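How to Measure a Pen for a Sleeve, Loop or Case

Posted by Lucyna Jakubowski, January 2020

Most pen sleeves that don't fit were cut from a guessed length or from the figure in a catalog. Catalog lengths may or may not include the clip, the click button or the writing tip. It takes a few minutes to measure the pen yourself, and then the numbers are yours to keep.

What you need

A clear plastic ruler marked in millimeters, at least 15 cm long
A strip of plain paper
A sharp pencil
Masking tape
The pen

A clear ruler is easier to use than a steel one for this job. You can see the table and your pencil marks through it.

Step 1. Clear a flat surface

Use a table or desk with a smooth, light top. A cloth or a desk pad lets the pen sink in slightly and your marks will wander. Wipe off crumbs and eraser dust. Work where the light comes from the side, so that polished metal parts don't glare while you read the scale.

Step 2. Set out the pen and check the ruler

Look at where the zero is. On many plastic rulers it sits a few millimeters in from the end, and measuring from the end of the plastic is the most common mistake people make. If the corner is chipped or the first marks have rubbed off, start at 1 cm and subtract it afterward.

Check which scale you are reading too. Some rulers have two rows of numbers, and you want the one with the fine millimeter ticks next to it. The deli ruler I use has its multiples of five in black boxes, and I count back from the nearest box.
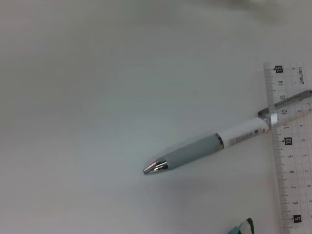

Step 3. Mark the full length

Tape the paper strip to the table. Lay the pen on it and hold it still with one finger on the barrel. Stand the pencil upright and make a small mark at the writing tip and another at the far end. Take the pen away and measure between the marks.

If the pen retracts, do this with the point in and again with the point out. Write down both.

Step 4. Measure the clip

Measure from the top of the clip to its free end, then from the free end to the writing tip. The second number tells you how deep a pocket can be before the clip catches on the edge. If the clip rises above the end of the pen, add that to the full length.

Step 5. Find the width

Wrap a narrow piece of paper once around the widest part, usually the grip or a metal band. Mark where it overlaps, unroll it and measure. That is the distance around. For a flat sleeve made of two pieces, divide it by 2 and add your seam allowance.

Rubber grips drag against fabric. I add 2 mm for these in cotton and a little more in leather.

Step 6. Write it down

Put the pen's name, both lengths, the clip and the distance around on a card. My cards for the Werau and the Puvlow are taped inside the lid of my sewing box. The Jadudden is still missing its clip measurement, so I'll add that in April when I redo the roll pattern.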